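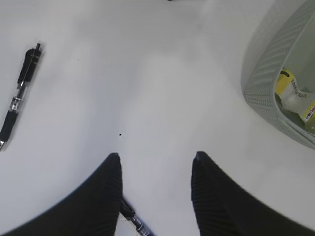
Dorian Le Goff wrote to us in February asking whether the Muldale top really does take ink without a fight, as his last desk had gone blue at one end and stayed that way. It does, Dorian, provided you get to it the same day with a damp cloth and a drop of washing-up liquid.

The Muldale is our plain white writing table, made for studies, craft rooms and anywhere a family sits down to letters and homework. It is 2000 mm long and 768 mm deep, so two people can spread out side by side without knocking elbows. The finish is smooth and matt, kind to tired eyes under a lamp — and a dark pen is easy to find on it.

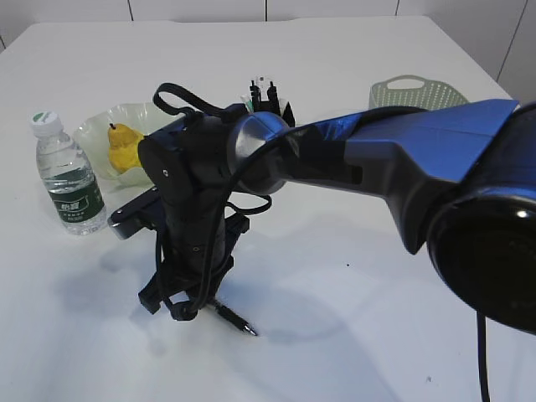

Delivery is to the room of your choice, and the legs go on with the key supplied. We do like a table that copes with ordinary life, with a bottle of water at one end and a pale green bowl with a wavy edge beside it, and still leaves space to write. A matching Pruvost pen tray, 303 mm long, can be added to your order. 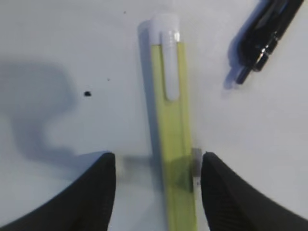

Josiane Delorme says she would choose the white again, though she does wish it came with a drawer.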